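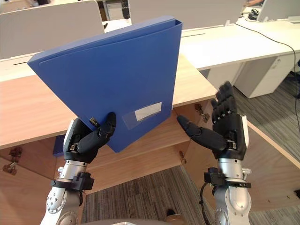

RECORDS & SUPPLIES - Orlandini Building, 2nd floor

Quick one before the weekend. The file box clear-out starts Monday and we need everybody in on it, even if you only have one shelf.

Blank label card in the pocket = box goes nowhere. Please write on it. Department, what's inside, year. Pencil is fine, pen is better, sticky notes on the front are not (they fall off in the elevator, ask Gaetano). The blue boxes have the clear pocket low down on the front so just slide the card out, fill it in, slide it back. Takes a minute.

New cards are in the tray by the copier. We ordered 400, should be plenty. If you run out see Nhi Đoàn, ext. 15.

What to keep - anything open, anything Lorkitz, all signed originals. What can go - duplicates, old phone lists, catalogs. Supplier invoices stay put untill Accounts has been through them. Not sure? Leave it in the box and put a question mark on the card, we'll look at it together.

Please don't overfill. If it wont close it's two boxes.

Full boxes go on the cart outside room 9, spine out, no stacking on the floor. Cart goes down at the end of each day. Empties with cracked corners, leave to one side and we'll swap them.

Last call for the cart is January 26. Keys to the basement are with Gaetano Negri, mornings only.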